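**Replacing fluorescent fixtures in a leased office: who pays, and who must be told?**

Posted by Tülin Duman, 4/25/22

Our organization leases the second floor of the Flandon Building under a five-year agreement with Ristell Property Management. The lease assigns "maintenance of interior lighting" to the tenant and "alteration of building systems" to the landlord. We wish to replace our existing fluorescent fixtures with LED panels. Ristell has taken the position that this is an alteration and requires its written consent. Our own reading is that it is maintenance, as several of the ballasts have failed and matching parts are hard to obtain.

I would be grateful for guidance on three matters. Does replacement with a different type of fixture count as maintenance? Is a permit normally needed for a project of this size? And may we claim a utility rebate if the landlord is the account holder? The quotation we received from Jostlow comes to $1,514 for the first two rooms, before disposal of the old tubes.

---

**Senyo Nutsugah**

The answer to your first matter depends on the definitions section of the lease, which tenants often skip. Please check whether "building systems" is a defined term. If the definition includes "electrical distribution" but stops at the panel or the junction box, a fixture downstream of that point is usually treated as the tenant's concern. If it includes "all fixtures attached to the structure," Ristell has the stronger position and you should ask for consent in writing.

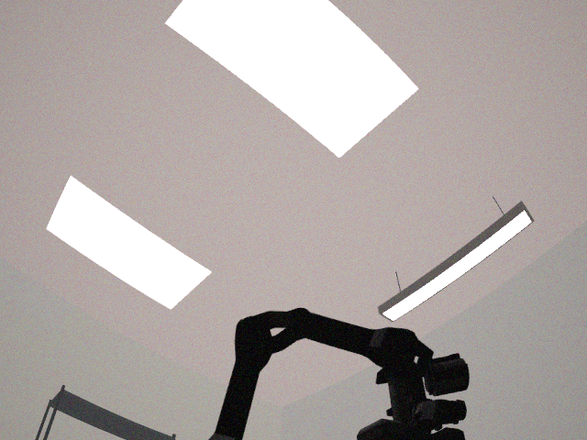

*Tenant Services Desk - Commercial Leasing and Facilities Section*

In either case I would recommend a letter to the landlord before any work begins. State the rooms affected, the name and license number of the contractor, the proposed dates, and who will own the new fixtures when the lease ends. The last item causes more disputes than the other terms combined. Many leases provide that anything attached to the ceiling becomes the property of the landlord, and a tenant who has paid for new panels may be surprised to learn that they must be left behind.

On permits, practice differs from one city to the next. Like-for-like replacement on an existing circuit is often exempt. New wiring, new switching or any change to emergency lighting generally is not. The building department will normally answer this by telephone, and you should note the name of the person who gave the answer. Your contractor should also confirm whether the ceiling space is used for return air, as this affects the type of cable permitted.

Old fluorescent tubes contain mercury and should not be placed in the general trash. Ask Jostlow to show disposal as a separate line. We were charged $257 for ours, with a receipt from the recycling facility, and our landlord later asked to see that receipt.

---

**Peadar Sheehan**

Just swap them. Landlords rarely look up. We did ours over a weekend and no one raised it.

---

**Xolani Hlongwane**

I must respectfully disagree with the previous reply. Work done without consent may be a default under the lease, and some insurers will question a claim arising from electrical work that was not approved.

With regard to the rebate, most programs pay the account holder unless a release form is signed. Our landlord signed one without difficulty, and we received $300 toward the project. The application had to be approved before the fixtures were bought - a later purchase date on the invoice was required - so I would not place the order yet.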